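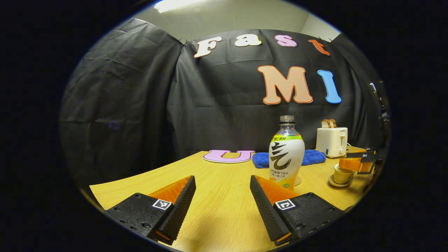 Support > Dratia Water Filters > Set-up Guide > Section 3

21st July
By Oluwaseun Oyewole

3. Installing the filter cartridge and flushing the system

This section applies to the Dratia under-sink unit with a single cartridge. For the two-cartridge model, see the Cudum supplement supplied in the same carton.

CAUTION: Connect the unit to the cold water line only. Hot water will deform the cartridge housing and void the warranty.

CAUTION: Do not use pipe compound or thread tape on the push-fit connectors. The seal is made by the internal O-ring.

3.1 Before you begin

Complete Section 2 (mounting the bracket) first. The bracket must be level and must leave enough clearance below the housing to remove the bowl. Keep a bucket and a dry cloth within reach.

3.2 Fitting the cartridge

1. Close the cold water shutoff valve under the sink. Open the faucet and let the line drain.
2. Unscrew the bowl from the head, turning counterclockwise as seen from below. Use the supplied wrench if the bowl does not move by hand.
3. Check that the large O-ring is seated in its groove. Apply a thin film of the supplied silicone grease.
4. Remove the plastic wrap from the cartridge. Handle the cartridge by its end caps.
5. Lower the cartridge into the bowl with the open end facing up. It should sit over the raised post and stay centered.
6. Screw the bowl onto the head by hand until it stops. Do not use the wrench to tighten.

Note: A cartridge that leans to one side will not seal at the head, and unfiltered water will pass around it.

3.3 Flushing

1. Open the shutoff valve a quarter turn. Wait for the bowl to fill, then open the valve fully.
2. Inspect both connectors and the bowl joint for drips. If there is a drip at a connector, close the valve, release the pressure at the faucet, and push the tubing in until it reaches the insertion mark.
3. Run the faucet at full flow for 33 minutes. Gray or black water is carbon dust and is expected at first.
4. Close the faucet, wait 2 minutes, and check all joints again.

Discard the flush water. Do not drink it or use it in an aquarium.

3.4 Setting the reminder dial

Turn the dial on the head to the current month. For a unit installed in October, align the mark with 10. The dial is a visual reminder only and has no effect on flow.

3.5 Replacement parts

Order cartridges under part number 177 from Lestside or from any Nnaji parts counter. The O-ring is included with each cartridge and should be replaced at the same time.

Continue to Section 4, Routine Maintenance.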